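Search this site Enter keywords Go

Open day at the Jodura workshop: what I learned about rules for small robot cells

19 November 2019
By the editor of the Wakura shop floor pages

The invitation from Jodura said ten o'clock, but the bus from the station leaves you on the wrong side of the canal, so I missed the welcome and the coffee. I was put in the second group with other people from small companies. Most of them, like me, have one or two robots at work and no safety department.

Our guide began with the paper side. At Jodura every cell has a folder with a risk assessment, and the assessment has a date in March when it must be read again, even if nothing was changed. I liked this. In our company we wrote ours once, when the first arm was delivered, and I am not sure that I could find it today.

Then we moved to the bench cells, where two arms share one table.
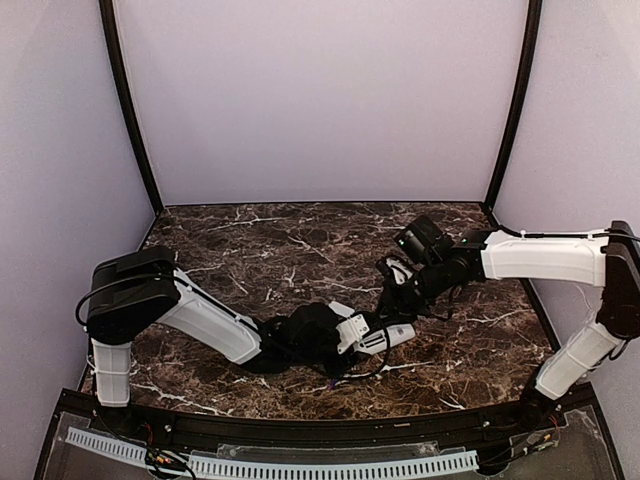

The main rule for such cells is that each arm has its own zone, and the zone in the middle belongs to only one arm at a time. If a task really needs both grippers in the middle, it gets a separate sheet. The sheet says which arm enters first, which arm leaves first and what speed is allowed. For a new task the speed is limited to 20 percent until it has run 200 cycles without a stop. One visitor found this too slow. The guide answered that a broken wrist costs them more than a slow afternoon, and we went on.

A longer part of the talk was on cables, and it was the most useful part for me. Jodura has a checklist with 26 points for the start of a shift, and a good number of them concern cables. Is there enough slack at the wrist when the arm is stretched? Can a loop reach the gripper of the other arm? Are the ties still closed? The check is done by hand with the power off, and the person signs. They do not accept a signature for the whole week on Monday morning – this was tried, we heard.
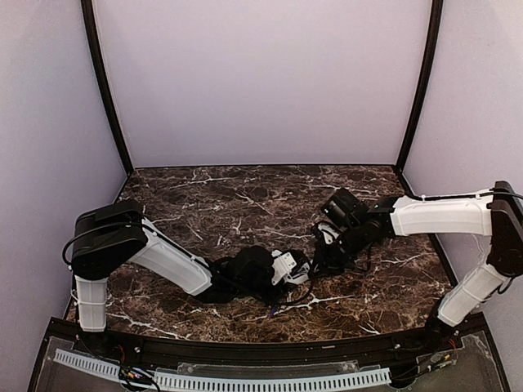
Two arms at the shared middle of the table, with cables lying between the wrists.

After the cells we saw a short presentation from Vestex on their Ko software, which keeps the checklists on a tablet. I have mixed feelings. The list is easy to fill in, maybe too easy, and I saw that one can tap "yes" quite fast without looking up. Jodura still uses paper for the cable check and the tablet for everything else.

In the question time I asked about the emergency stop. Their rule is that it must be tested by the person who starts the shift, with the arms moving slowly, and that the restart needs 2 steps: release the button, then confirm at the panel. I also asked if visitors may put a hand inside when the arms are standing still. The answer was no, a standing arm can be a waiting arm. I wrote this down for our own training.

Lunch was soup and bread. I took home a blank copy of the shared zone sheet and will try it on our cell before the end of the year.

Comments

millside: We use the same kind of sheet, but we also write down who may change it. Otherwise every shift has its own version.

T-slot: Does the 200 cycle rule start again when only the gripper fingers are changed?

Author: I asked this too. Yes, it starts again from zero.

grey heron: Next time take bus from the north exit, it stops at the gate.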